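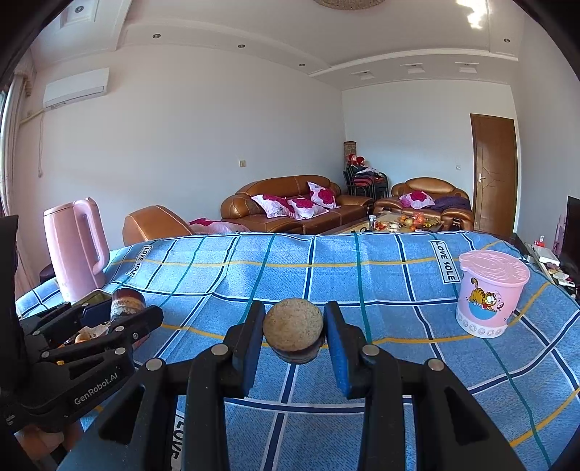

三、地方层面的接收安排与居民态度

3.1 从分配比例说起

在前面两节里，我们已经大致交代了埃鲁鲁姆（Erurum）的庇护分配制度是怎样一步步走到今天的。这一节想把目光放低一些，看看制度落到市镇之后的样子。读者也许会觉得市镇层面的材料琐碎，我们起初也有同样的顾虑，不过在巴伊萨尔（Baysal）住下来做访谈的那几个月里，这种顾虑慢慢就淡了：许多在议会辩论中听起来很抽象的词，例如“负担”“公平份额”“接收能力”，在镇公所的走廊里都有非常具体的含义，有时指的是一间教室，有时指的是一班傍晚的公交车。

按照现行办法，各市镇应接收的人数由常住人口和可用住房两项指标加权得出，人口一项占七成，住房一项占三成。巴伊萨尔在本文考察期内共登记庇护申请人1,656名，其中相当一部分在等候裁决期间就转往了乌夫斯卡（Uvska）。这里需要提醒一句，登记人数与实际居住人数是两回事，地方报纸常常把二者混用，由此引出的争论也就格外热闹。镇议员内贾提·萨拉奇（Necati Saraç）在访谈中很耐心地给我们解释过这一点，他说自己每逢选举前都要在集市上把同样的话讲上好多遍，听的人点点头，下一回还是拿着报上的数字来问他。

3.2 访谈材料与受访者

本节依据的是100份半结构式访谈，受访者包括本地居民、镇公所职员、学校教师以及已获得居留许可的前申请人。访谈多在受访者家中或社区活动室里进行，由阿伊滕·阿克居尔（Ayten Akgül）和罗纳尔多·帕切科（Ronaldo Pacheco）两位同事分头完成，每次大约持续30到50分钟，偶有谈得投入的，一直聊到天黑才散。我们没有给受访者准备固定的问卷，只列了一份话题清单，先从住了多久、常去哪里买菜这类家常话谈起，等对方松弛下来，再慢慢转到对分配政策的看法上去。

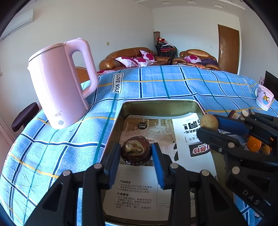

图3 铺有浅蓝色格纹桌布的桌面，桌上有浅粉色电热水壶和敞开的方形金属盒

访谈录音全部转写后，由两人各自独立编码，再逐份比对。编码表最初有十几个类目，经过几轮合并，最终保留了13个。其中“程序是否说得清楚”这一类目出现得最为频繁，远远超过“人数太多”，这与我们进入田野之前的预期颇有出入。

3.3 居民在意的是什么

把材料通读下来，我们最深的印象是，多数居民对全国总数并没有固定的看法，他们反复提起的是自己事先有没有得到通知。居尔·埃尔代姆一家的经历便很有代表性。受访者格尼尔·埃尔代姆（Gönül Erdem，经本人同意使用真名）住在旧粮站附近，粮站改建为临时住所的消息，她是从邻居那里听来的，镇公所的信过了一个多星期才寄到。她对住进来的人家没有什么意见，后来还同其中一位母亲一道送孩子上学，可是说起那封迟到的信，语气里仍旧带着不平。类似的叙述在持有不同政党倾向的受访者当中都能听到，措辞也相当接近。

这一发现与沃斯特索普（Wastthorpe）的情形可以相互参照。那里的接收人数按人口折算要高一些，但镇议会在每次安置之前都会召开说明会，会议记录也张贴出来供人查阅。曾在该镇担任协调员的祖贝伊德·卡拉卡亚（Zübeyde Karakaya）告诉我们，头两次说明会吵得很凶，星期一晚上开会，散会时已近半夜，到第三次，来的人少了，问的问题也细了，多半是关于校车和诊所排号的。当然，两个镇在产业结构和住房空置率上差别不小，我们不打算把态度上的差异统统归到说明会头上，第四节将对这些因素分别加以讨论。

还有一点值得在此略作说明。全国性政党的表态在访谈中被提及的次数并不多，受访者即便提到，也往往是为了引出一件本地的事情。有几位受访者甚至记错了各党的主张，却能准确说出镇上哪一条街的住所是哪一年启用的。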